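About Irkeo

Irkeo is a security services company. We guard things, we carry things, and we write down what we guarded and carried so that an auditor can be bored by it later. Our head office is in Prirkstead, above a shop that sells curtains, and we have been there long enough to own some.

The company began with one contract, a night watch at the Motosbridge freight yard, and one vehicle that disliked hills. The yard is still a client. The vehicle was sold in April of our second year to a man who said he lived somewhere flat.

Today we work in 3 lines of business: site guarding, alarm monitoring, and cash transport for shops and small banks. Guarding brings in the most revenue. Cash transport brings in the most paperwork. Alarm monitoring runs day and night from a room with excellent chairs, which were argued over at greater length than the acquisition that came with them.

That acquisition was Bárány, a family alarm business with loyal customers and a filing system based on the owner's memory. We kept the name on the door, the staff and the customers. The filing system took us 8 months to get onto a computer.

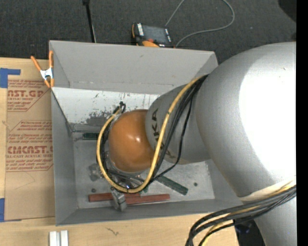 Robot arm over an open gray bin.

Our managing director is Zixuan Xu, who joined as a dispatcher and still corrects people's radio manners in meetings. She reports to a board of 4, two of whom come from outside the company and ask the sort of questions that outsiders are paid to ask. Results go to shareholders twice a year, in a booklet with fewer photographs of handshakes than is customary in our trade.

We train our own guards. The course lasts 40 hours and covers first aid, fire safety, the law on what a guard may and may not do (the second list is longer), and how to stay pleasant to someone who has lost their pass for the third time this week. People who finish it tend to stay with us. Some leave, become clients, and complain with real expertise.

If you would like a quote, write to the Prirkstead office and tell us what you need looked after and during what hours. A manager will visit the site before we send a price. Please mention any dogs.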